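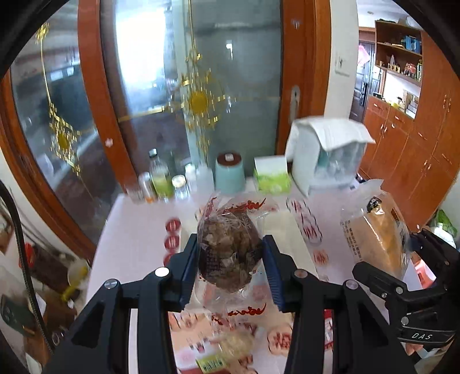
**PRESS RELEASE – for use from Tuesday**

**Prukach opens a snack table in Wimness and presents its new mixed box, Tasex**

Prukach, the importer of packaged snacks and baked goods, will open a tasting and packing table in the Skyrme building in Wimness in May. At this table visitors can look at the single packets, taste from opened ones and fill a box to take home. The box has the name Tasex and will be sold first in Wimness, later by post.

The company has sold dried snacks and small breads in single packets for five years, mostly to grocery shops. Until now a private customer could buy only what his or her local shop had decided to order. Many people wrote to us that they had eaten something at the home of a friend, kept the empty wrapper, and could not find the same product again. The table in the Skyrme building is our answer to these letters.

**What is on the table**

The choice will change every few weeks. For the opening it is divided into two parts. One part is dried food in clear bags, sweet and savoury. The other part is soft breads and cakes, each in its own transparent wrapper. We prefer transparent packaging for this kind of sale. A customer who does not read Chinese can still see if a bread is light or dark and if a dried food is in thin slices or in thick pieces.

The writing on the packets stays as the makers have printed it. We have discussed for a long time if we should put our own large label on the front, and we decided against it. Every packet sold in Wimness will carry an English sticker on the back with the ingredients, the allergens, the weight and the date. The staff at the table also have a folder with the same information in larger letters, for customers who find the stickers too small.

The table itself is covered with a cloth in pale pink with red printed decoration, in the style of the festive tables on which such snacks are often offered to guests. It was important for us that the packets lie flat on a cloth and can be taken in the hand. In many shops they hang on hooks behind each other and one sees only the first.

**How the box works**

Tasex is a flat cardboard box for 10 packets. The customer chooses all of them, or asks the staff to choose. There is one price for the box, whatever is inside. Dried foods are placed at the bottom and the breads on top, so that the breads are not pressed. If a customer wants only breads, the box is closed with a layer of paper under the lid.

In a trial with shops last winter, Prukach sold 3,958 boxes with a fixed content. The comments were friendly, but one wish came back very often: people wanted to leave out the one thing they did not like and to have two of the thing they did like. For the first season of the free-choice box we have ordered 3,000 empty boxes. When they are used up, we will look at what people have chosen and plan the next order with this knowledge.

"My mother put packets like these on the table when visitors came, and the visitors always took the same two sorts," said Myfanwy Voyle, who is responsible for the product range at Prukach. "The other sorts stayed there until the next visit. With the new box we send home only what somebody wants to eat. I have also learned that I am bad at guessing. I was sure that the plain breads would be the last to go, and in the trial they were the first thing people asked to have more of."

**Tasting**

Opened packets are kept in covered dishes next to the table, each with the unopened packet beside it, so that it is clear what one is eating. Tasting is free. We ask visitors to use the small tongs and to tell the staff about allergies before they begin. Several of the products contain wheat, egg, milk, soya or nuts. Those which contain nuts are kept on a separate tray and are packed last.

Children are welcome at the table together with an adult. Some of the dried foods are hard and are not suitable for very small children; this is also written on the English sticker.

**Storage at home**

The breads should be eaten within a day after opening. Dried foods keep longer, but the bag must be closed well and stay away from steam, so not on the shelf over the kettle. Each Tasex box contains a small card with these instructions, and on the other side of the card there is space to write down the favourites. Customers can bring the card back and we will find the same packets for them, as long as they are in stock.

**Opening times and place**

The table is on the ground floor of the Skyrme building, Wimness, to the left of the main stairs. It is open in the afternoon and the early evening, with a longer evening on Tuesday. The entrance has no step. Payment is possible by card and in cash.

Shops which already buy from Prukach can order as before. Nothing changes in their price list, and the free-choice box will not be offered to them in this season.

**Contact for the press**

Myfanwy Voyle, Product Range, Prukach, Skyrme building, Wimness. Product samples for editorial offices can be requested in writing. Please mention allergies in your request.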